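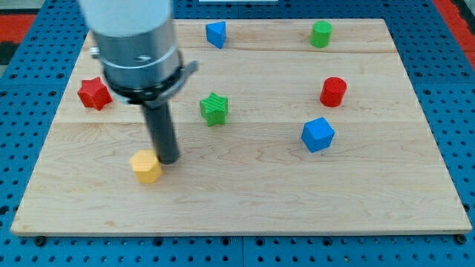

Small colored blocks on a wooden board.

Household Tips: Old Family Photos, and the Advice I Don't Trust
18 March 2019

Every spring the same tips for rescuing old family pictures go around, and every spring I doubt most of them. I have a closet full of albums from both sides of the family and I've tried more of these tricks than I should have. Take mine with the same caution.

Stuck album pages
The usual advice is a hair dryer on the back of the page. Maybe. I tried it on an album from the Bettencourt side and the glue went soft, then the print curled and stayed curled. Dental floss, worked slowly behind one corner with a sawing motion, did better. If the floss won't move, stop. Scan the whole page and leave the picture where it is.

Bread for cleaning
People swear by a ball of white bread for lifting grime. I don't see how crumbs and grease are supposed to help a print. Use a clean, soft, dry brush and work from the middle out. Skip water, vinegar, window spray and anything with a lemon on the label.

Writing on the back
Ballpoint leaves a ridge you can see from the front. Felt tip can bleed through. A soft pencil, lightly, near the edge, with the print face down on a hard surface. Slick modern paper won't take pencil, so put the print in a paper envelope and write on the envelope before you put it in.

"Archival" boxes
The word gets printed on all kinds of things. I paid 26 dollars for an Ellunura box that said archival on the lid and nowhere said what it was made of. Look for "acid-free" and "lignin-free" in the small print. If the small print isn't there, I'd assume the worst. A plain acid-free folder inside an ordinary box has served me fine.

Attic or basement?
Neither. Attics cook things and basements grow things. A closet shelf on an inside wall is dull and it works. Keep the box off the floor.

Who is that?
I'm wary of names added by people who weren't born yet. Our album had a street labeled Flilport by one aunt and Selovport by another, in equally firm handwriting. Write down who told you and when, and put a question mark if there ought to be one. When you sit down with an older relative, bring 15 prints at most. I once brought 150 and got tired guesses for the second half. Ask what was going on that day before you ask for names. You'll get more, though I wouldn't swear to all of it.

Phone scanning apps
Fine for sharing, poor for keeping. Lamps leave glare and the corners come out soft. For anything you care about, borrow a flatbed, wipe the glass, and save 2 copies in different places. One of them should be out of the house. I put that off until a pipe leaked one April.

Rubber bands
Throw them out. Paper clips too.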